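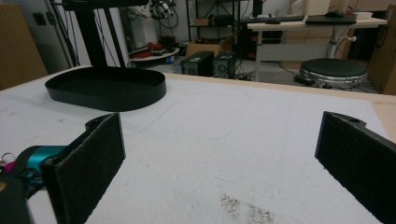
# Dustar 卓上そうじ記録 データカード

印刷する | メールで送る

Dustarは、白い天板のテーブルに散らばった細かいくずや粉を、トレーに集めて片づける作業の記録集です。パンくず、消しゴムのかす、鉛筆の削りくず、乾いた土。どれも小さくて地味なのに、集め方にはびっくりするほど個性が出ます!机の上をきれいにするのが好きな人にも、片づけの手順を調べている人にも、ぜひ中をのぞいてほしいです。

## 中身

収録は全部で265回分。1回は「散らす」「寄せる」「トレーに移す」「拭く」の4段階に分けてあり、途中でやめた回もそのまま残しています。寄せきれずに天板のすみに筋が残った回など、見返すとかなり面白いです。

フォルダーは次のとおり。

- sessions/ … 各回の記録
- notes/ … 作業メモ(手書きを打ち直したもの。誤字は直していません)
- labels.csv … くずの種類、散らし方、使った道具、終わりの状態
- surface/ … 天板の状態だけをまとめた表

## 天板とトレー

天板は白のつや消しで、縁に明るい色の木枠がついたものを使います。白い面は灰色や茶色の粉がよく見えるので、この作業にはぴったりです。そのかわり、擦れたあとや細い線もよく目立ちます。surface/ の表では、こうした消えない跡を「傷」、拭けば取れるものを「汚れ」と分けました。迷ったものは「不明」です。無理に決めていません。

トレーは黒で、角の丸い浅いもの。縁が低いため粉を入れるときに引っかかりにくく、何度使っても気持ちがいいです。深い容器も試しましたが、縁の手前に粉がたまってしまうので、この版では浅いほうにそろえました。深い容器の回は Joltanen の側に移してあります。

## くずの種類

labels.csv の kuzu 列に入る値は6種類です。

pan(パンくず)
keshi(消しゴムのかす)
enpitsu(鉛筆の削りくず)
tsuchi(乾いた土)
kona(細かい粉全般)
mix(混ざったもの)

いちばん難しいのは kona です。刷毛で強く掃くと広がるし、弱いと線になって残ります。notes/ に「息を止めて掃く」とだけ書いてある回があり、気持ちはとてもよくわかります。逆に keshi は転がってまとまるので、見ていて楽しい部類です。

## 散らし方

chirashi 列は maru(ひとかたまり)、suji(線状)、bara(不規則)の3通り。bara は形が決まっていないぶん回ごとの差が大きく、数も多めに取りました。くずの量は小さじで量っていますが、すりきりの加減は人によって違います。量の列はだいたいの目安として使ってください。

## 作業の流れ

1. 天板を乾いた布で拭き、surface/ の表に状態を書く。
2. くずを散らす。天板の木枠には乗せない。
3. トレーを奥か横に置く。場所は回ごとに変えてよい。
4. 刷毛、へら、カードのどれかで寄せ、トレーに移す。
5. 残りを拭き、終わりの状態を labels.csv に入れる。

1回の上限はおよそ60秒です。時間切れになったら、そこで終わりの状態を書きます。もう少しで終わるのに!という回もありますが、延長はなしにしました。

## 終わりの状態

owari 列は clean、nokori、fumei のどれか。clean は、正面と横から見て粒が見つからない状態を指します。木枠と天板の境目に入った粉は nokori に数えます。この境目がくせもので、初期の回では見落としがかなりありました。9月の見直しで付け直しましたが、まだ怪しいものがあるかもしれません。見つけたら回の番号を添えて知らせてもらえると、とてもうれしいです。

## 向いている使い方

片づけの手順の比較、くずの種類ごとの難しさの確認、「きれい」の基準づくりなど。道具どうしの優劣を決める用途にはあまり向きません。刷毛の回が多く、カードの回はまだ少ないからです。濡れた汚れや油汚れは一切入っていません。

## 変更点

- 終わりの状態を付け直し(9月)
- 深い容器の回を Joltanen へ移動
- fumei の値を追加
- notes/ の改行をそろえた

次の版ではカードの回を増やします。厚紙のカードがよく寄るので、いまから楽しみです。

関連項目

- Joltanen:深い容器への移しかえ記録
- Olteanu:引き出しの整理と仕切り
- Jedex:ラベル表の書式と列名一覧

お問い合わせ | © Dustar | ページの先頭へ戻る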